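Sweeping large-format tile with a hand brush

The tiles in the front room are glossy and cream-colored, with thin gray grout. They show everything. A full-size broom pushes fine debris into the joints on this surface, so I have gone over to a small brush with blue bristles and work one section at a time.
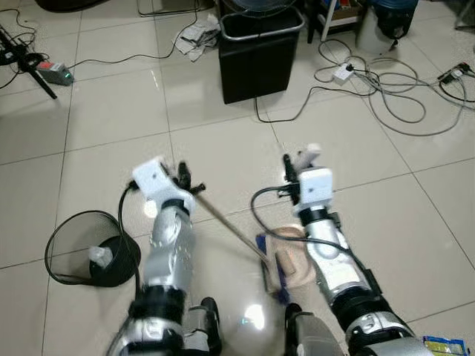
Reijo Tuominen wrote that a vacuum would do the whole floor in 3 minutes and spare the grout. He may be right about the minutes. Paper scraps clog mine at the elbow.

The method is short. Set the dustpan flat, lip toward the brush, and keep it still. Brush in short strokes, low to the tile. Long strokes scatter crumpled paper past the pan.

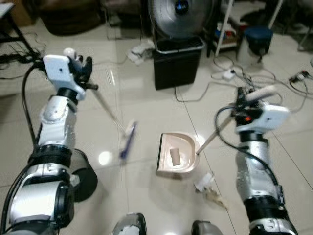 Handle length matters more than bristle stiffness. I tried 2 sets, a Burnex and a Zostano, and kept the one with the longer handle.

Walls and fittings get a look on the same round — the air conditioner and picture frame in particular.

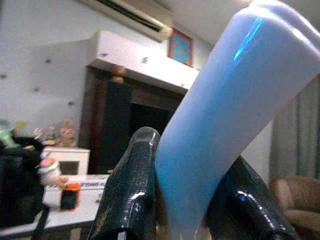
Air conditioner, high on the wall

Cables are the remaining problem. Lift them off the tile first, power strip included, then sweep from the chairs toward the open floor.
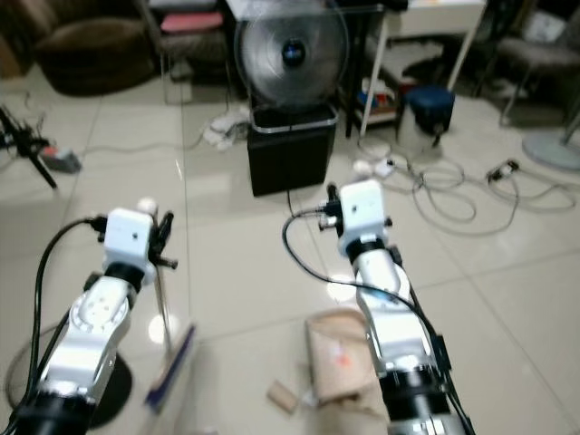 Posted 14th December in Floors

Flattened cardboard goes out last. Grout sealing waits until June.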